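Firkham README — house rules for recording arm sessions

Hi, I'm Nhi Đồng and I look after the Firkham set, which has 2,144 episodes so far. I get asked about our rules a lot, so I've put them all in one place!

Rules I'd beg you to keep

Start every episode with the jaws wide open (yes, even the short ones).
Keep people out of reach while the arm has power. Gareth Mapplebeck wrote our floor plan and it's in the docs folder — read it first.
Stop after 4 failed grasps in a row and write down why.
Never delete a bad run. Tag it and move on. We have 102 tagged ones and I use them all the time.

Wrist views get their own check, and I'm fussy about it. Both fingers should show, and so should whatever they're near. 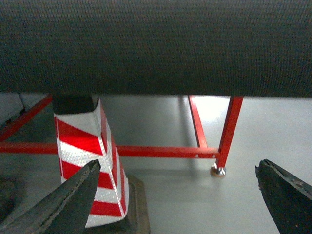 Page last changed: September, by nhi

Striped post between us and the red steel frame, jaws apart, left tip over the stripes — I'd pass this one. Glare on a pale floor is fine by me as long as the finger tips stay clear.

Questions go to me or Declan Whiteley.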